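厨房小件收纳与台面整理 课程项目报告（第二稿）

课程：居家空间与日常用品　　小组：第四组　　提交：2021年2月19日，星期五

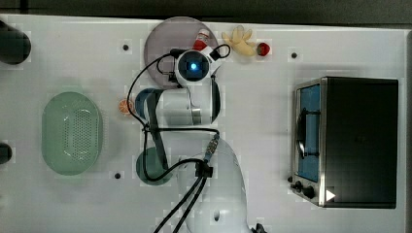 一、为什么选这个题

一开始想做整个厨房，后来发现根本做不完。时间就那么几周，组里还有人在外地。所以范围缩小，只做台面。就是盘子、沥水篮、手套、瓶瓶罐罐、水果这些每天要拿来拿去的东西，放哪儿，怎么放，收的时候先收哪个。

题目听着很小。做起来不小。

老师第一次反馈说“问题不清楚”，这一稿改成两个问题：
1）台面上东西混放的时候，人按什么顺序收？
2）浅色台面和深色台面，对找东西有没有影响？

第二个问题最后只做了一半，见第五部分。

二、用到的东西

白色台面一张。台面上有小孔，不影响用，但是小东西别往孔边上放。
圆盘两个，一个灰紫色，一个蓝绿色。
浅绿色椭圆沥水篮一个，底上有一片小孔，边是光的。
浅黄色手套形状的东西一件，下文都叫“手套”。
橙子片、草莓。
红白色小件一个，像瓶子也像管子，记录表里统一写“红白小件”，不然每个人写的都不一样，合并表格的时候很麻烦。

另外借了Plellwood的两层搁架，还有一套Furness的分隔盒。搁架只用在第二轮。分隔盒后来没怎么用上，太深，草莓放进去看不见。

预算一共1000元，花了711元，剩下的还没退。发票在文件夹里，少一张，在补。

三、做法

每一轮先把东西摆乱，再收。摆乱也有规则，不能随便扔：盘子先放，沥水篮放一侧，小件最后。红白小件可以搁盘子上，也可以搁外面。橙子片平放。

收的人不看上一轮的记录。收完写一行，先拿了什么，后拿了什么，哪一步停下来想了。

一共收了47轮有效记录。无效的不计入，主要是忘了写顺序，或者中途有人进来说话打断了。

场地本来定在Toledo那间教室，后来换到Skasau楼的小厨房，水池近一些，水果掉了可以马上洗。换场地前的记录和换场地后的分开存的，但是表头没统一，这个是我们的疏忽。

四、看到了什么

最先被拿走的多半是小的、颜色跳的。草莓、橙子片。白台面上红的和橙的太明显了，手自然就过去。

手套比较奇怪。大家都不知道它算哪一类。有人归到“用具”，有人归到“布类”，有人干脆最后才管它。手套占的地方又不小，手指张开的时候更占，摆在盘子旁边会碰到。

盘子如果上面压着东西，会拖到后面。要先把上面的拿掉，再拿盘子，再叠。两个盘子叠一起这一步几乎没有人犹豫。

沥水篮基本是当容器用的。规则里没说可以这么用，但收的人自己就把水果放进去了，然后整个端走。这个我们觉得是这次最有用的一点：台面上只要有一个敞口的、浅的东西，收拾就会快，因为少走几趟。第一稿里把沥水篮写成“待收物品”，这一稿改成“待收物品兼工具”。

红白小件放在盘子边沿的时候，容易滚。斜着搁就更容易。建议先拿它。我们有两轮是它滚下来之后才想起来的。

全部记录里“停下来想”的一共349次，集中在手套和红白小件上。怎么算一次停顿，组内口径后来统一过一回，前面的重新看了一遍，应该没有大问题。

五、没做好的地方

深色台面那一组没做完。只铺了深色的布试了几轮，布会皱，盘子放不平，数据没放进来。所以第二个问题只能说浅色这边的情况，不能比较。

水果会变。草莓放久了软，每次都要换，换的大小又不一样。下次考虑用仿真的，但是仿真的拿起来手感不一样，可能收的人也没那么小心，再讨论。

人太少。就组里几个人轮着收，到后面都背下来了，顺序越来越像。

搁架那一轮单独看还行，和没有搁架的放一起看就乱，附表二里分开列了。

六、给台面整理的几条建议

先拿会滚的。
水果进沥水篮，一次端走。
盘子清空了再叠，别连着东西一起端。
手套挂起来。挂哪都行，别摊在台面上。
每天用的不要收太深，收太深第二天又全部搬出来，等于没收。

七、后面的安排

五月之前把深色台面补完，换真的深色板子，不用布了。表头统一。问卷还差几份没回收，回收之后再并到附表三里。

附表一：每轮顺序记录
附表二：搁架轮次
附表三：问卷（未完成）
附表四：费用明细，缺一张发票，补到了再传

格式上图表编号还没排，终稿再排。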